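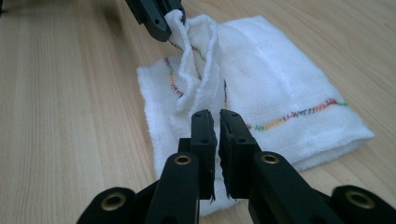
このグリッパーは1台だけでも使えますか。
1台から使えますが、布をたたむ作業を試すなら左右2台のセットをおすすめします。単品と2台セットは同じ部品構成で、後から1台を買い足してもそのまま組み合わせて使えます。

Bramside ハンドグリッパー 組み立てキット
品番 751

自宅の机や共同工房で組み立てる、手持ち式の平行グリッパーです。設計はロドリゴ・バリオス、組み立て説明書はアンパロ・カンテロが担当しました。現行品は2026年6月21日出荷分から部品袋の分け方を変更しています。中身の部品は変わりません。

本体は黒いつや消しの樹脂部品で、はさみ状のリンクが2枚の指パッドを向かい合わせに動かします。リンクの穴には真鍮色のハトメが入ります。指パッドの小穴は、別売の先端部品や自作パーツを取り付けるときに使ってください。

セット内容
・リンクアーム、指パッド、外側ピボット部品(一式)
・ハトメ、軸ねじ、ワッシャー
・握り部、戻しばね
・組み立て説明書(日本語)
カメラとカメラ取付台は付属しません。

組み立てに必要なもの
・プラスドライバー
・六角レンチ
・ハトメ打ち具と当て台
・目の細かい紙やすり

組み立ての手順
樹脂部品のバリを紙やすりで落とします。穴の内側は削りすぎるとがたつきが出るので、軽く一周なでる程度で止めます。
ハトメを打ちます。打ち具は垂直に当て、弱く数回に分けてたたいてください。強く打つと樹脂が白くなり、そこから割れることがあります。
内側のアームを先に仮組みし、次に外側のピボットを留めます。軸ねじは止まるまで締めてから少し戻します。
指パッドを閉じ、隙間が上から下までそろっているか確認します。片側だけ開く場合は、アームの左右を入れ替えていないか見直してください。
最後に戻しばねを掛けます。ばねを掛けたあとに軸ねじを調整するのは危険です。必ずばねを外してから作業してください。

布で動作を確かめる
最初の練習には、薄手の綿タオルや手ぬぐいが扱いやすいです。机に平らに置き、1台で角をつまんで持ち上げ、もう1台を開いたまま布の手前に寄せて、垂れた部分をつかみます。色糸の縫い目がある布だと、ねじれや折り目の位置を目で追いやすくなります。端のほつれた布は糸が指パッドの下端に引っかかりやすいので、使ったあとに糸くずを取り除いてください。

布がすべる場合は、指パッドの内側に薄いゴムシートを貼ります。厚いシートを貼ると閉じ切らず、ガーゼのような薄い布はつかめなくなります。

共同工房で使う方へ
Mulludbridge工房の利用者には、組み立て用の治具を貸し出しています。窓口はレメディオス・ニエトです。ハトメ打ちは音が出るため、作業台の予約時に申し出てください。貸出は5日までで、12月は棚卸しのため休みます。

交換部品
指パッドとハトメは袋単位で購入できます。軸ねじはキット専用の長さです。市販品で代用すると、アームに当たって閉じなくなることがあります。樹脂部品を自分で出力したい方には、購入者ページで形状データを配布しています。

発送と返品
在庫品は注文の翌営業日に発送します。ハトメを打ったあとの部品は返品できません。欠品があった場合は、部品袋の写真を添えて注文番号とともにご連絡ください。

関連商品
Brotgate 指パッド用ゴムシート(薄手)
Brotgate ハトメ打ち具
Sotomayor 交換用戻しばね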